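Betreff: Re: [Nutzerliste Jirkau] Ausstattung der Teeküche, Stand August

Sehr geehrte Damen und Herren,

zu der unten zitierten Anfrage teilt die Hausverwaltung Jirkau Folgendes mit.

> Auf den Tischen bleiben regelmäßig Geschirr und Lebensmittel
> stehen. Wir bitten um Auskunft, welche Gegenstände zum Bestand
> gehören und bis wann abzuräumen ist.

Zum Bestand gehören das Geschirr aus der Lieferung Fagerlund (34 Teile) sowie die fest zugeordneten Elektrogeräte. Lebensmittel, Soßen und Gewürze gehören nicht dazu. Sie sind nach Gebrauch in das Fach der jeweiligen Nutzergruppe zurückzustellen.

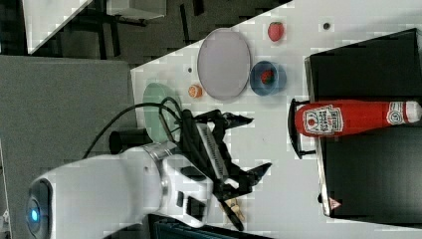 Weiße Tischplatte mit hellgrüner ovaler Schale, roter Ketchupflasche und großem schwarzem Gerät

Die Tischflächen sind bis 18 Uhr abzuräumen, am Samstag bis 13 Uhr. Für die Reinigung ist ausschließlich das Mittel Moltex in der Dosierung laut Aushang zu verwenden. Scheuermilch ist auf den weißen Platten nicht zulässig.

Fehlendes oder beschädigtes Geschirr ist über das Formular der Hausverwaltung zu melden. Eine Nachbestellung bei Fagerlund erfolgt erst ab einem Warenwert von 100 Euro. Die Nutzergruppe Honari wird gebeten, ihre 2 ausgeliehenen Servierplatten zurückzugeben.

Mit freundlichen Grüßen
Hausverwaltung Jirkau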